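We use cookies to make this site work and to see how people use it. Accept all / Manage choices

Lensa Demissie
10 April 2019

Right, long one, sorry. Been promising a thread on the hand-held gripper work for weeks and I've got a train in a bit so typing fast.

Short version: we wanted to know if you can teach an arm to pick things up from demos where there was no arm in the room at all. Just a person, a gripper on a handle, a camera looking down past the fingers. Answer so far is mostly yes, with a big fat asterisk. Asterisk is further down.

Why bother. Collecting on the real arm is slow. Painfully. You drive it with a joystick or drag it about and a good afternoon gives you a handful of grasps you'd want to keep. Also it lives in the lab, so every demo has the same lab bench in it.

The hand-held thing goes in a rucksack. We've been doing it in people's flats. Actual homes, actual clutter, shelves full of stuff behind, windows blowing out half the exposure.

Total so far: 4,000 grasps. 3,000 of those from homes, the rest on the bench in the lab. Kalkidan Gashaw did most of the home ones and her wrist would like a word.

The method, such as it is. Squeeze, lift, move, let go. Camera runs the whole time. Afterwards we work out where the gripper was from the video alone, no markers, no tracking rig on the ceiling. Finger opening we also read off the video, hence the bright finger pads. Easy to find in almost any light.

We call the position bit Solla and the training bit Yimer. Don't ask, there was a naming afternoon.

Fingers are the same shape on the hand tool and on the arm (the arm is called Grito). Same pads, same linkage, same camera angle. That matters more than anything clever in the network. We had a version with slightly longer fingers on the arm and it was rubbish. Closed early on everything.

Test: 30 objects neither model had seen, on a table neither had seen. Train one model on bench demos, one on home demos, same number of grasps each so it's a fair fight. Home one wins. Not subtly. The bench one goes to pieces as soon as you put a patterned cloth down.

Which is a bit embarassing for all of us who've spent years with a plain bench, me included.

What still goes wrong, in no order:

soft toys. It goes for the middle and gets a fistful of fluff, or shoves the thing along.

see-through plastic. Better than I feared if the lid's a solid colour. With no lid it often closes on air.

cups on their side. It has one idea, grab the rim, and the rim has moved.

thin flat stuff like paper and stickers. Forget it for now.

Now the asterisk. People are TOO good. Kalkidan tilts her wrist without thinking to slip past a box, and Grito simply can't get its elbow round to copy it. So the position is right and the arm can't reach it. We now run every demo through a check first and throw away the ones the arm couldn't do.

That check binned a lot of perfectly nice grasps and made the results better. Still hurts to watch them go.

We also tried telling people to move more like a robot. Terrible idea. They go stiff and slow and drop things. Let them move how they like and sort it out after.

Someone asked about speed. Hand demos play back too quick for the arm, so we slow them down. Fine for picking up. Not fine for anything with a swing or a flick in it, and we've not tried pouring, don't want to yet.

Someone else asked how many homes. Seven. Not enough! All friends or friends of friends, so there's a definite lean towards small flats with too many books. Want more kitchens, more sheds, somebody's garage would be lovely.

Write-up is going to the Trollano workshop in May, if we finish it. Two plots still missing and one of them is the important one. Data will go up after that, once everyone whose home is in it has looked through and said ok.

If you're building your own: match the fingers, fix the camera so it can't wobble, write down which flat you're in BEFORE you start. We lost a whole morning's worth of labels to that last one.

Train's here. Will answer questions tonight, and Kalkidan knows the hardware side far better than I do so pester her about rivets and pads adn so on.

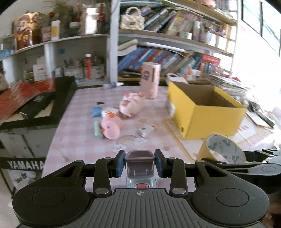
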